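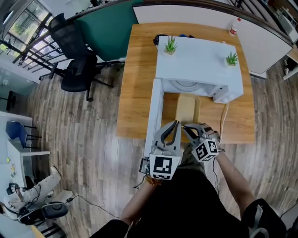 I have been promising a post on the little white cabinet for weeks, and since it's March and still too gray to do anything useful outdoors, I finally sat down with a big mug of tea to write it.

Some background, for anyone new. When we moved to Flivham we went from a house with a proper pantry to a kitchen where I can touch both walls if I stretch. I gave away a lot (the fondue set, both waffle irons, a bread machine I still think about) and what was left had to earn its spot. So I've become very interested in small things that hold other small things, and my family has become very patient about hearing of it.

The cabinet is really only a white box with an open front, and for the first month I used it badly. I stacked mugs in it. Then I tried spice jars, and I could never find the cumin without taking out everything in front of it. What finally worked was a tray. A plain beige one with rounded corners and a bit of a rim, so that whatever is on it slides in and out together, and if the honey drips, it drips on the tray and I can carry the whole business over to the sink. I paid 14 dollars for it at Eide, the housewares place down by the train station, and I went back and forth in the aisle over the color far longer than a grown woman should.

The top is for plants and nothing else. That is a rule I made for myself, because any flat surface in this house collects mail within the hour. Two little succulents in pale pots, one toward the back and one over on the right, and somehow that's enough to keep the envelopes off! I give them a drink every couple of weeks, when I remember, and they seem to like being a bit neglected.

I should say something about the table, too, as I get asked about it. It's the old wooden one from our first apartment, very orange, very grainy, and for years I wanted to sand it down and stain it dark. I even bought the stain (Virnent, in walnut, still unopened in the hall closet). But next to all that white it looks warm and cheerful, and I've come around to it completely – the stain can go to a neighbor.

Next on my list is the shelf above the stove, where I have 29 jars and perhaps nine matching lids. I've been eyeing the stackable ones in the Prirner catalog, though I want to measure the depth again first. If you've used them and the lids stay put, please leave me a comment.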